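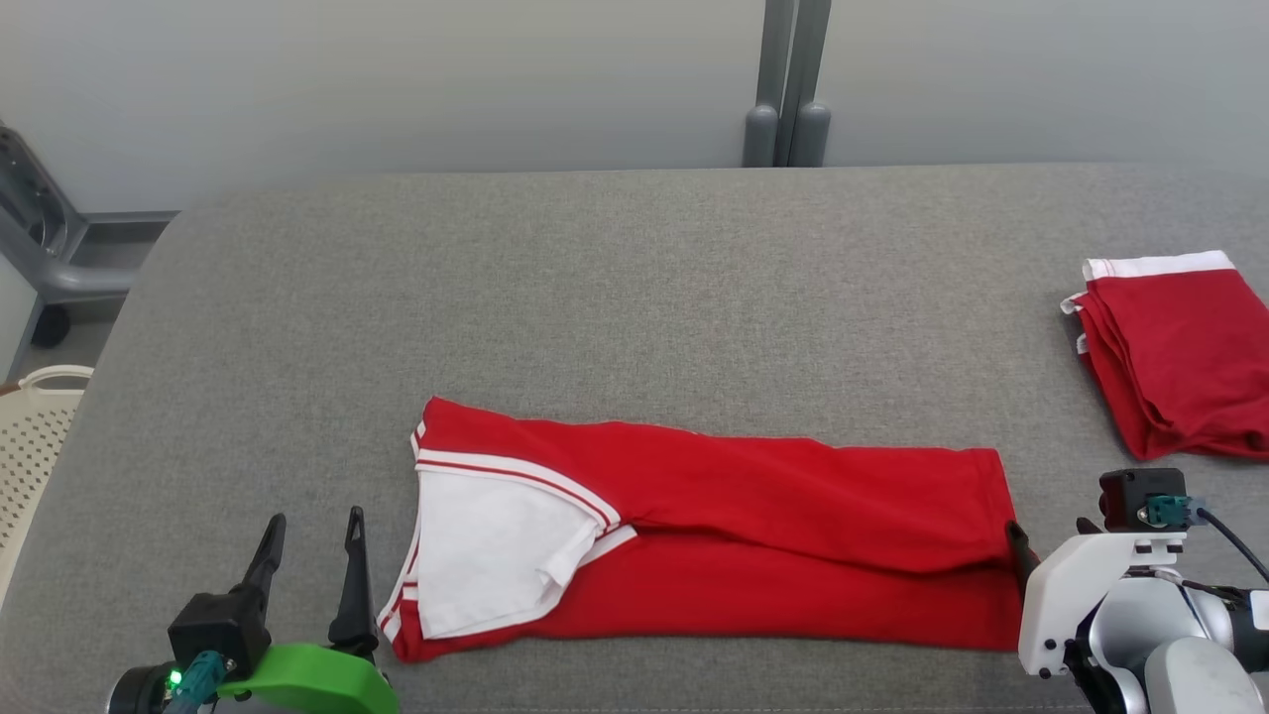
Ysaline Guillot wrote to me last week that she would never again buy an apartment from a floor plan, and that I was being far too cheerful about small ones. She had read my January column on compact units and wanted me to know that 52 square meters feels very different when the second bedroom turns out to be a hallway with a window in it. Fair enough! I've been in that hallway, or one very much like it. But her note sent me back to the subject I keep coming back to, and I want to make the case properly this time, with some room to breathe.

My case is for the laundry room. The shared one, on the ground floor, with a long table and a door people can find. I think it is the most underrated room in residential building, and I would give up the rooftop lounge, the screening room and at least half of the lobby to get it.

Let me tell you about Wundell. It's a mid-size rental building, 238 apartments, put up on the site of an old bus garage, and when I first toured it the leasing agent walked us straight past the laundry on the way to the gym. I asked to go back. What a room! Windows down one whole side, a sink deep enough for a muddy pair of boots, folding tables at a height where you don't have to stoop, and a bench by the door where two people were having the kind of conversation you only have when you've got twenty minutes to kill. The gym had one man in it, looking at his phone. I've been back to Wundell four or five times, at different hours, and the laundry has had people in it on every visit.

Now, I know what the market says. The market says buyers and renters want a washer and dryer in the unit, and I believe it. I wanted one too, for years, and when I finally got one I stood in front of it like a kid at an aquarium. If you have a baby, or a job that gets your clothes filthy, or bad knees and an apartment on the sixth floor, in-unit machines are wonderful and I wouldn't argue with you for a second. My quarrel is with the developers who heard "in-unit" and took it as permission to squeeze a stacked pair into a closet off the kitchen, drop the shared room from the plans, and call the whole thing luxury. You get a drum that can't handle a comforter. You get a dryer that heats the kitchen in August. And you get no flat surface anywhere in the home big enough to fold a sheet on, so you do it on the bed, on top of yesterday's laundry.

Ploltent Terrace is the building I'd point to. Lovely brickwork, great light, a courtyard I'd happily move into with a tent. The closets hold the machines, the machines fill the closets, and so the brooms, the vacuum, the suitcases and the winter coats have gone out to live in the living room with everyone else. People there are paying for a fitness studio and a wine room. I asked three residents what they would change and all three said storage before I'd finished the question.

The sums are friendlier to the shared room than people think, too. A developer I talked to at Kourkoulas (she was very generous with her spreadsheets) had priced it both ways for a new project. Putting machines in every apartment meant plumbing, venting, a drain pan and a closet, over and over, all the way up the building. A good ground-floor room meant doing it once and doing it well. She could have returned a proper storage closet to every home in the building and still had money left for decent floors. She went with in-unit anyway, because the lender's checklist had a box for it and no box for a nice big room with a table. I find that maddening, and also kind of encouraging. A checklist can be rewritten. Concrete is harder.

What makes a good one? Daylight, first and always. So many shared laundries are in the basement next to the boiler, and then everyone acts surprised that tenants hate them. Put it where people already walk. Give it a real table, a long one. Give it a rail for things that can't be tumbled, and enough machines that Sunday evening isn't a standoff. Let people pay with a card or a phone or, please, nothing at all. Humilham does this beautifully: the cost is folded into the monthly charge, the door opens from both the lobby and the yard, and there's a shelf of paperbacks that keeps refilling itself. It's a plain building, ten minutes from the nearest train, and its units go fast every single time they come up.

There's a security argument as well, and I'll admit it was the one that won my husband over. A lit room on the ground floor with people going in and out until ten at night does more for how safe an entrance feels than another camera over the mailboxes. Managers I've talked to say the same. They also say it's where they hear about the leaky window and the broken gate before anyone files a request, and they'd like to hear about such things early!

I can hear the objection that all this is nostalgia, that I'm picturing some sunny courtyard where everybody knows everybody. Maybe a little. I did meet one of my closest friends over a jammed coin slot, so I'm not a neutral party. But I'm also looking at what homes cost now and how small they've become, and I think the square footage has to work harder. A closet that runs a machine three hours a week is not working very hard.

So, Ysaline, on the 52 square meters: you're right about the hallway, and I hope you got something knocked off the price for it. On your next viewing, ask the agent to show you the laundry before the view. If it's a good room, stay a while and talk to whoever is in there. And then write and tell me, because I'm keeping a list, and I'd love to come see it.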